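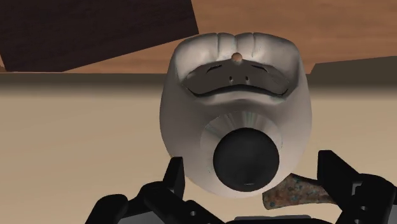 Getting limescale out of things, and keeping it out

If you live anywhere near Pullville you'll know the water round these parts is practically soup. We moved here from Torkcombe, where the water is so soft you can't get the shampoo out of your hair, and within a month I had a kettle that looked like the inside of a cave. I've been fighting the stuff ever since and people keep asking me what I use, so I'm writing it all down in one go and then I can just send the link.

First, what to buy. Citric acid, in a bag, as powder. A 500 g bag lasts me months and costs less than two bottles of the branded spray. You'll find it with the home brewing things, or in the baking aisle in tiny expensive packets, so go for the brewing one. White vinegar works too and I do use it, but my husband says it makes the house smell like a chip shop, and he isn't wrong. Keep the bag somewhere dry with a peg on it or it sets into a brick. (Mine did, the first winter. I had to go at it with a rolling pin.)

Please don't mix either of them with bleach, or with anything that has bleach in it, and that includes a lot of loo cleaners. It gives off a nasty gas. Rinse one away completely before you even open the other, and have the window open.

Kettles

Half fill it, boil it, switch it off at the wall and then add a heaped tablespoon of citric acid. Add it slowly! It fizzes up like mad if there's a lot of scale in there and I've had it all over the worktop. Leave it for twenty minutes or so, pour it away, rinse, boil a fresh lot, throw that out too. Then you can have your tea. If the mesh filter in the spout lifts out, drop it in a mug with a bit of the hot solution while you wait and give it a scrub with an old toothbrush.

I do ours every other Tuesday, which is bin night, so I remember. Emptying the kettle last thing at night helps more than you'd think as well. It's the water sitting there going cold that leaves the ring.

Shower heads

The old sandwich bag trick is a good one. Fill a freezer bag with warm water and a spoonful of citric acid, hold it up so the head is under, and fasten it round the pipe with an elastic band. Two elastic bands if it's a heavy head, speaking as somebody who was woken at 4 in the morning by a bag of warm acid hitting the bath. Give it an hour, take it off, run the shower hot and rub the little rubber nozzles with your thumb. You'll see bits of grit come out.

If the head unscrews, take it off and do it in a bowl. Much less faff. There's normally a washer in there so don't let it go down the plughole while you're admiring your work.

Don't do this for long on anything gold, brass or matt black. My friend Fadwa Sqalli has those lovely brushed brass taps and she left vinegar on one overnight, and it came up with a pinkish patch that has never gone. For coloured finishes it's washing up liquid, warm water, a soft cloth and patience. Have a look at what the maker says before you try anything stronger.

Taps

For chrome taps I use kitchen roll. Soak a few sheets in the solution, wrap them tightly round the base where the crust forms and squash them right down into the join. Half an hour, then unwrap, and go round with a wooden cocktail stick. I used to use a knife. I had scratched taps.

The spout end has a little gauzy thing in it (it's called an aerator, I learned that from the plumber) and if your tap has started spraying sideways then that's almost certainly bunged up. Most of them unscrew by hand, or with a pair of pliers and a cloth wrapped round so you don't mark the metal. Put the plug in first. Soak, scrub, rinse, screw it back on. It took me five minutes and I'd put up with a wet jumper at the kitchen sink for two years.

Shower screens

I have tried everything on glass and here is where I've ended up. If it's badly clouded, spray on warm citric solution (two tablespoons to a 500 ml spray bottle), leave it ten minutes, don't let it dry, then rub with a non-scratch sponge in circles and rinse. You might have to do it three or four times if it's been let go. After that the only thing that keeps it nice is a squeegee after every shower. I know. I resisted for ages. But it hangs on a hook in there and it's twenty seconds, and even the teenagers do it now, in a sulky sort of way.

Don't make up more spray than you'll use in a week or two, by the way, it can grow a strange floaty mould. And label the bottle. All my spray bottles look the same.

Toilets

Scale below the waterline goes brown and everybody thinks it's dirt, so they pour bleach on it, which only makes it whiter for a day or two. You need to get the water out of the way first. Push it round the bend with the brush, good hard shoves, until the level drops. Then sprinkle in a cupful of citric acid, pour over a jug of warm water (warm from the tap, never boiling, you can crack the bowl), and leave it overnight with a note on the lid. Brush and flush in the morning. Ours needed three nights when we moved in, and underneath all of it was a perfectly nice white toilet that I'd been pricing up replacements for.

Washing machines and dishwashers

For the washing machine I put 100 g of citric acid straight in the empty drum and run it on a 60 wash, every couple of months. Check your manual, mind, as some makers would prefer you used their own product and you don't want to upset your guarantee. While it's running I take out the detergent drawer and scrub the slimy bit at the back. Everyone has a slimy bit at the back.

Dishwashers already have a water softener built in, and it only works if you keep the salt topped up. Proper dishwasher salt, the big chunky stuff, never table salt. You also have to tell the machine how hard your water is, and hardly anybody does. I hadn't! Ours was still on the factory setting and I'd been blaming the tablets. Turned it up, and my glasses stopped looking like they'd been dug out of a field.

Irons

Use whatever the instructions say and no more. Some of them have a self-clean button, some have a little collector you unscrew, and some will be ruined if you put vinegar in them. My old one spat brown flakes all over a white school shirt on the first morning of term. I use the condensed water from the tumble dryer in it now? No, don't do that, it's full of fluff - I did it for a month and it clogged. Filtered water is fine, or half tap and half deionised if your booklet allows it.

Things you mustn't use acid on

Marble, limestone, travertine, terrazzo. They're made of much the same stuff as the limescale, so the acid will eat the shine clean off. Also be careful with old enamel baths. Cengiz Aydoğan, who re-enamelled ours, told me to stick to washing up liquid and to wipe the bath dry, and after what I paid him I do exactly that. Natural stone worktops, the same. Grout can cope with the odd go if you wet it first and rinse it well, but I wouldn't make a habit of it.

And wear gloves. I never used to, and in December when my hands are all cracked anyway it stings like anything.

Is a softener worth it?

I get asked this a lot. My sister over in Lakley had one fitted under the sink and swears by it, and her towels are wonderful. We haven't got the cupboard space. You also have to keep a separate tap for drinking, and haul blocks of salt in from the car. If I was doing a kitchen from scratch I'd have one. As it is I've got my bag of powder and my squeegee.

One more thing I forgot under taps. If you've got a drip, no amount of descaling will keep that basin clean, you'll have a white streak back in a week. Get the washer changed first. It's a cheap little part and you can do it yourself if the isolating valve under the basin still turns. Ours didn't, but that's a whole other page.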